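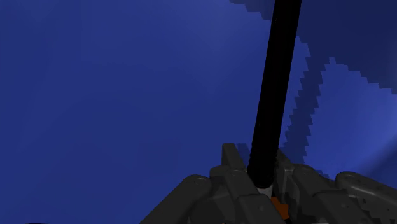
Questions people ask me about learning Turkish from scratch

I'm Amna Memon, and I teach beginners' Turkish in Hallham, mostly to grown-ups who haven't sat in a language class since school. I get the same questions every term, so I've put my answers in one place.

Do I need to be good at languages?

No. I failed French twice and I still cringe when I hear the tape in my head. Turkish suits people who like patterns, because you build words by sticking endings on (ev is house, evler is houses, evlerde is in the houses) and the endings mostly behave themselves.

Is the alphabet hard?

You'll have it by the end of your first evening. It's the same letters you know, plus a few with dots and tails. The one that catches everybody is ı without a dot, a sort of "uh" sound made further back. My own surname is easy enough but my landlady was called Ertürk, and it took me a month to get that ü right – say "ee" and round your lips as if you're about to whistle.

How many words do I need before a holiday?

Fewer than you think! I have a list of 517 that I give to my class, and if you know half of those you can order dinner, buy a bus ticket and be polite to somebody's gran. People always want to learn 1000 before they dare open their mouth. Please don't wait.

Which book do you use?

We work from Trirska, the green edition. The older one has the same dialogues but the answers at the back are wrong in chapter 9, and I'm fed up with photocopying the corrections. Second-hand is fine as long as nobody has filled it in with pen.

Can I just use an app?

I use Kinance for vocabulary on the bus and I like it a lot. It won't correct your vowels, though, and you can get very good at tapping without ever saying a word out loud. Do both if you can.

What if I miss a week?

Send me a message and I'll email you the sheet. Miss 2 in a row and I'd ask you to come twenty minutes early so we can catch up over a tea.

When does the next course start?

April, at 7pm, in the upstairs room at the library. Use the side door, as the front one is locked by then. Bring a notebook and something to write with, and if you've already got a favourite Turkish song, bring the title of that too, we usually have a listen at the end.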